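Cleltivby Textile Reuse Group
Minutes of the May meeting

Present: Josefina Jara (chair), Rehema Were, Rizwan Sarkar, Tapio Pitkänen (minutes)
Apologies: Þröstur Mogensen

1. Minutes of the last meeting
Agreed, with one correction. The rent increase at Devwood applies to the store only and leaves the hall as it was.

2. Money
Rizwan reported a balance of £578 after the van repair. The grant application to the Norðdahl fund is for £1000 and we should hear before the next meeting. Rehema asked whether the racks could be bought before then. Agreed to wait.

3. Clothing intake
Intake is up on last month, mostly children's wear and T-shirts. Coats have dropped off as expected. Josefina said bags are still being left outside the Devwood door overnight and two were spoiled by rain. A new notice will go up giving the drop-off hours, and the old one with the wrong phone number will come down.

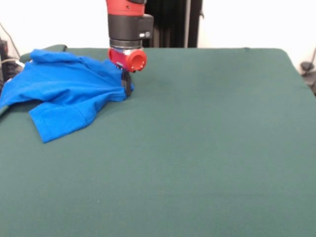

There was a long discussion about grading. Rehema feels too much is going to rag that could be sold with a wash and a button. Tapio said the sorters are short of time and repairs pile up -- the box under the stairs has not been emptied since winter. Agreed to try a repair evening once a month, starting at 7 pm, in the hall. Rehema to run the first one.

4. Prices
T-shirts to stay at £2. Knitwear to go up from £4 to £5. School uniform remains free. Rizwan would have liked to put shoes up as well but did not press it.

5. Wollivari street market
We have been offered a double pitch at the same rate as last year. Roughly 15 crates can go in the van if the rails travel separately. Þröstur had sent word that he can drive in the morning but must be away by noon, so a second driver is needed. Josefina to ask her brother.

6. Any other business
The kettle in the hall trips the fuse and should not be used until it has been looked at. Tapio still has the spare key to the store and will hand it to Rehema.

Next meeting in the hall at 6.30 pm, date to be sent round by Josefina.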